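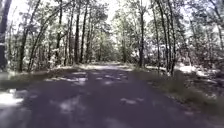 Según Vernon Sawatzky, que respondió a mi columna de junio, el suelo de una casa se elige por el precio y lo demás son manías de revista. No estoy de acuerdo, aunque entiendo de dónde viene la idea.

El precio por metro es lo primero que enseñan en la tienda. En Sornard me dieron tres presupuestos para el mismo pasillo y ninguno incluía el rodapié ni la retirada del suelo viejo. El más barato acabó costando 103 euros más que el segundo. Eso no aparece en la etiqueta.

Tampoco aparece el ruido. Viví dos años encima de una familia que puso laminado sin aislante, y se oía caer una cuchara. Con una buena base debajo, la moqueta o el corcho resuelven mucho, y casi nadie los pide ya.

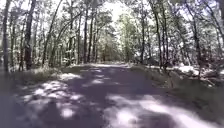

Sendero pavimentado entre los árboles, con sol y sombra.

Pádraig Heffernan me escribió desde Proltudthorpe para defender la baldosa en toda la casa. En la cocina le doy la razón. En un dormitorio orientado al norte, no: hay que pisarla descalzo en invierno.

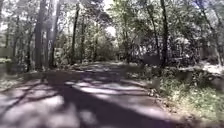 Mi opinión es que conviene gastar en la base y ahorrar en el acabado. Un acabado modesto se cambia a los pocos años sin gran disgusto. Una solera mal nivelada obliga a levantarlo todo, y eso no lo cubre ninguna oferta de temporada.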